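Giving up the paper diary

I kept a paper diary for years and stopped in May. I had meant to write about it sooner, but the draft sat half done until now.

The diary was a page a day, hardback, bought from the same stationer every winter. I wrote down appointments, what I'd spent, and whether I'd slept. Most entries were three lines. When I looked back through them I found I could not read a good part of my own handwriting, and the parts I could read were mostly dentist times.

Ruba Farah suggested I try loose index cards. She uses one a day and throws it out at the end of the week. I bought a pack of 1000, which was too many, and cut down to one card for the day and one for things that can wait.

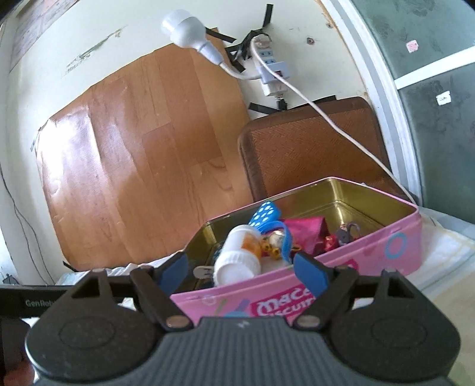 The waiting card is the useful one. In the diary, anything I didn't do got copied forward, page after page, until I was copying the same line about the gutter for a month. With a card I see it every morning and either do it or cross it out. The gutter got done – by Hadi Sleiman, in the end, but it got done.

What I miss is having the year in one place. My sister asked when our aunt had moved house and I had no way of finding out. So I now keep a few cards back, the ones with something on them I might want later. I have 67 of those so far, with the date in the top corner and a rubber band round them.

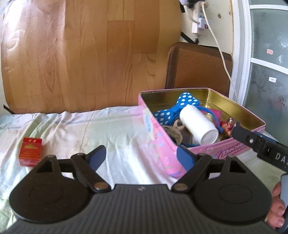
I did try an app for a while before the cards. It sent reminders for things I had already done and I turned it off after a fortnight. Najwa Atallah swears by hers and has offered to set mine up properly. I've said no for now.

The old diaries are on the bottom shelf in the hall. I haven't decided about them. Some of the early ones have addresses in the back that I still use, so those need copying out first.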